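Opening Checks, Sernau Pastry Counter and Tea Room
Walk-through with comments, May

Display case temperature
OK. The cream case read 52 at the top shelf and the truffle case read 60, both where our chocolate supplier, Oltora, likes them kept. I do wish we'd move the little thermometer to the front, as I had to reach right past the éclairs to read it (and they are very tempting at that hour!).

Hand sink, soap and towels
OK. Plenty of both, and the water ran nice and warm.

Espresso machine, steam wand and drip tray
Needs attention. The wand was wiped down beautifully, but the tray had yesterday's grounds in it. Please empty it at closing, even on those long evenings when everybody just wants to go home.

Allergen cards
Needs attention. The pistachio macaron from Gokside has no card at all, and the Chala tea blend still has the old one. I've left 5 blank cards by the register.

Floor by the terrace door
OK now. The mat had curled up at one corner, so I turned it around and it lies flat. 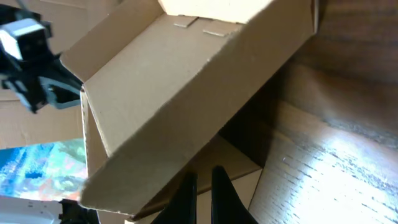

Fire extinguisher
OK. Tag is current, pin is in, and the path to it is clear. Thank you to whoever moved the high chairs!

Back exit
OK. Opens easily from inside, and the light over it works.

Tea room seating
One wobbly chair at the window table, set aside for repair. Please don't put it back out, however full we get.

Next walk-through is at 10 in the morning, before the doors open.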